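Birkero Table Oil – Frequently Asked Questions

How long must I wait before I use the table?
Please wait 7 hours after the last coat. For hot dishes it is better to wait until next morning.

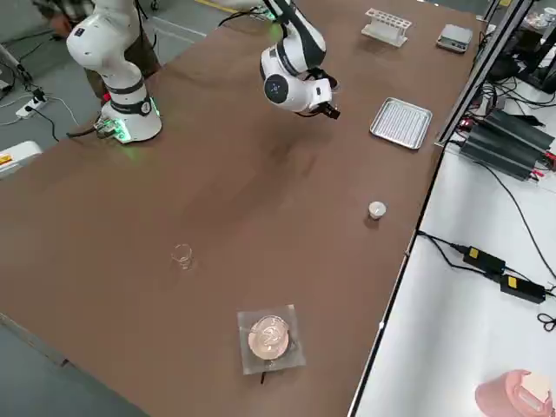

If the room is cold, give it more time.

How many coats do I need?
Two thin coats are enough – a thick one stays sticky.

Can I remove a water mark?
Usually yes. Rub it softly along the grain with a dry cloth, then put a little oil. 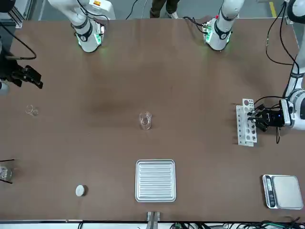
Old marks can need a second try.

Do you ship outside Ireland?
Not yet. Write to Aoife Conneely and she will put you on the list.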